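Jumper has gone long in the body after washing – can I get it back?
Posted in Laundry and Clothes Care

Lleucu Ifans
I washed a knitted jumper by hand in July and hung it over the airer by the shoulders. It is now a good bit longer than it was and the cuffs are baggy. The label says 60% wool and the rest acrylic. Is there any way to shrink it a little without ruining it? I don't have a tumble dryer.

Ronaldo Arruda
Hot wash. Worked for me.

Lucimara Bastos
I wouldn't do a hot wash, it can felt the wool and you can't undo that. Soak it in cool water for 10 minutes with a drop of wool wash, then press the water out – don't wring it. Roll it up in a towel and kneel on the roll. Then lay it flat on a dry towel and push the knit together with your hands, lengthways, until the body measures what you want. Leave it alone for 12 hours, then turn it over.
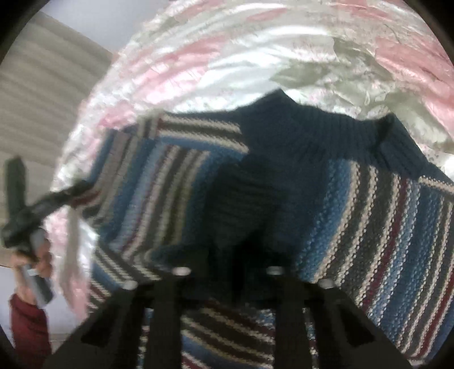

For the cuffs, dip only the ribbing in hand-hot water and bunch it up tight while it dries. The acrylic part won't move much, so you may get back 2 cm and no more. After that keep it folded in a drawer, as hangers will pull it out again.

Lleucu Ifans
Thanks Lucimara, will try it tonight. The spin on my machine only goes down to 600, is that all right in place of the towel?

Lucimara Bastos
Yes, in a net bag, for a minute or so.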